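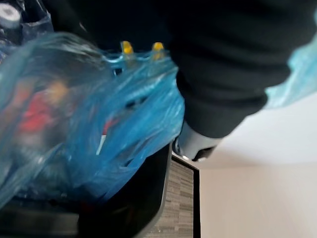 Imprimer | Envoyer à un ami par e-mail

Préparation de commandes et conditionnement, module 2
Séance 4 : le sac souple et ce qu'on met dedans
Centre de formation de Plornmont

Bon, on reprend là où on s'était arrêtés, avec le carton derrière nous (enfin !) et le souple devant. Je vous préviens, j'aime beaucoup cette séance. Le carton, c'est carré, ça s'empile, ça se calcule. Le sac plastique, lui, prend la forme de ce qu'on lui donne, et il faut apprendre à travailler avec ça. Ceux qui ont fait leur stage chez Jorivstead en ont manipulé toute la journée, vous pourrez corriger mes oublis.

1. Le vocabulaire, vite fait

On parle de film pour la matière, de sac ou de sachet pour l'objet fini. La limite entre sac et sachet change d'une maison à l'autre et je ne vous embêterai pas avec ça le jour de l'évaluation. En revanche je tiens à trois mots : transparent, translucide, opaque. Transparent, vous lisez l'étiquette de l'article à travers. Translucide, vous devinez une couleur, une forme, une masse plus sombre, et c'est à peu près tout. Opaque, vous ne voyez rien et vous dépendez entièrement du marquage.

Le film teinté, bleu très souvent, se range dans l'une ou l'autre catégorie selon son épaisseur et surtout selon les plis. Un sac bleu bien tendu peut être presque transparent. Le même sac froissé, avec deux ou trois couches l'une sur l'autre, vire au gris-bleu et on n'y distingue plus grand-chose. Retenez-le, on s'en ressert au point 3.

2. Ouvrir, remplir, refermer

Ouvrir un sac neuf, tout le monde croit savoir faire et tout le monde perd dix secondes dessus. Les deux parois collent. Frottez le bord entre le pouce et l'index, dans le sens de l'ouverture, puis glissez la main à plat jusqu'au fond pour faire entrer l'air. Avec des gants, c'est plus pénible : pincez chaque paroi d'une main et écartez franchement. On ne souffle pas dedans ! On ne mouille pas ses doigts non plus, je le dis tous les ans et tous les ans j'en vois un qui le fait.

Pour remplir :
- le lourd au fond, toujours ;
- les objets longs ou pointus couchés, jamais debout contre le film ;
- le fragile au milieu, entouré de choses molles si on en a ;
- les papiers (bon de livraison, notice, bande de contrôle) en dernier, plaqués contre la paroi, face imprimée vers l'extérieur.

Ce dernier point, c'est mon dada. Un papier glissé au hasard finit au centre du sac, vu par la tranche, illisible. Plaqué, il fait office d'étiquette pendant tout le trajet.

Pour refermer, on chasse l'air avec l'avant-bras, doucement, en remontant du fond vers l'ouverture. Si une bulle résiste, c'est qu'un objet bloque le passage : on rouvre, on le déplace, on recommence. Forcer, c'est tendre le film sur l'objet, et un film tendu sur un embout, même arrondi, même tout petit, finit par blanchir puis par céder. Passez le doigt dessus pendant l'exercice, vous sentirez très bien la zone où la matière s'amincit.

3. Contrôler sans ouvrir

La partie que je préfère. Vous avez devant vous un sac fermé et un bon. Est-ce que ça correspond ? Avant de tout déballer, on regarde, on tâte, on soulève.

On regarde : les couleurs vives passent bien à travers un film bleuté. Un rouge reste un rouge, on le repère tout de suite, même flou. Les beiges, les gris clairs et les blancs sont beaucoup plus traîtres, ils prennent la teinte du sac. J'ai vu des stagiaires cocher « blanc » pour du crème et se faire reprendre à la réception suivante. Et méfiez-vous des reflets : une strie claire sur un pli, ça ressemble fort à un bout de papier. Bougez le sac, ou bougez la tête. Si la strie se déplace, c'était de la lumière.

On tâte : à plat sur la table, avec la paume, sans serrer. On cherche les contours, le dur et le mou.

On soulève : par le haut, et on écoute. Oui, on écoute. Un article qui se balade, ça s'entend.

Si après ces trois gestes il reste un doute, on ouvre. Il n'y a aucune honte à ouvrir un sac. Il y en a une petite à écrire « conforme » quand on n'en sait rien (je plaisante à moitié).

4. Un peu de calcul

Reprenez l'énoncé Fludirlow de la semaine dernière. L'atelier reçoit une palette de 3 000 sacs et en utilise 600 par jour. Sans casse, on tient cinq jours, jusque-là personne ne dort. Maintenant ajoutez la perte : sur une série de 1 000 sacs, on en a mis 159 de côté, percés à l'ouverture ou mal soudés au fond.

Questions à préparer pour la prochaine fois :
a) Quel est le taux de perte, en pourcentage ?
b) Combien de sacs utilisables reste-t-il sur la palette si ce taux se maintient ?
c) Au bout de combien de jours faut-il recommander, sachant que le fournisseur, Ortuño, livre en deux jours ouvrés ?

Attention à la b), les 600 de l'énoncé sont des sacs remplis et expédiés. Ceux qu'on jette viennent en plus. L'an dernier la moitié du groupe est tombée dedans, moi compris quand j'ai rédigé le corrigé trop vite, et c'est Montserrat Robles qui me l'a signalé. Merci à elle, le corrigé est refait.

5. L'exercice pratique

Par deux. Le premier compose un sac avec cinq articles pris dans le bac commun et garde la liste pour lui. Le second contrôle sans ouvrir et note ce qu'il pense trouver, avec une colonne « sûr » et une colonne « je suppose ». Ensuite on ouvre ensemble et on compare. On échange les rôles, et on refait un tour en froissant exprès le sac, vous verrez la colonne « je suppose » se remplir à toute vitesse !

Je ramasse les feuilles. Je ne note pas le nombre de bonnes réponses, je note la colonne choisie. Écrire « objet allongé, clair, je suppose » et se tromper d'article, ça me va très bien. Écrire « stylo, sûr » pour un tournevis, beaucoup moins.

Matériel : manches remontées ou serrées au poignet, gants à votre taille, un crayon. Les bagues restent au vestiaire, elles accrochent le film.

Les sacs encore bons retournent à plat dans le tiroir du bas, les autres dans la poubelle du film souple, vidés de leurs papiers. Si vous avez raté la séance 3, demandez le polycopié à un voisin avant de venir, je repars directement du tableau des épaisseurs.

Mohandas Fernandes

Imprimer cette page | Envoyer par e-mail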